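From: Karim Saliba
To: gripper-users list
Subject: Re: Dumow hand-held gripper, worth the price?

On Saturday Florence Caron wrote:
> We are thinking to order the Dumow kit for our lab. The seller
> says the finger pads last long and the calibration takes a few
> minutes. Has somebody on the list used it for real work? I am
> mostly worried about the pads and about shiny furniture.

Dear Florence, dear all,

We have had four of the kits since January, so I can answer a part of this.

The pads: we changed the first pair after 400 recordings. The surface was still fine, but one corner had started to lift. Replacement pads come from Sabbagh and the delivery was slow, so please order a spare set together with the kit. Marwan Semaan wrote here before that he glues the corners again. I did not try it.

The calibration is quick if your marker boards are really flat. Ours were printed on thin board and they bent after a few weeks, and then I lost a whole morning. With the new boards it is as the seller says.

About shiny furniture, I share your worry. Under ceiling lights a glossy table gives strong white spots, and the tracking in the Kirna software does not like them.

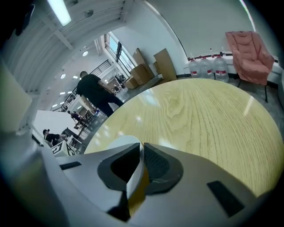 Of 166 recordings at such tables, the software accepted 129 without any correction. The others I had to align by hand. A matte cloth helps, but then you are not recording the table that you wanted.

My other complaint is the weight. After one hour my wrist is tired, and Sheyla Taipe, who has smaller hands, prefers to stop after half an hour.

For the price I would still buy it again. Does anybody know if the new Kirna version handles reflections better? Benito Olmedo mentioned a test, but I can't find his message in the archive.

Best regards,
Karim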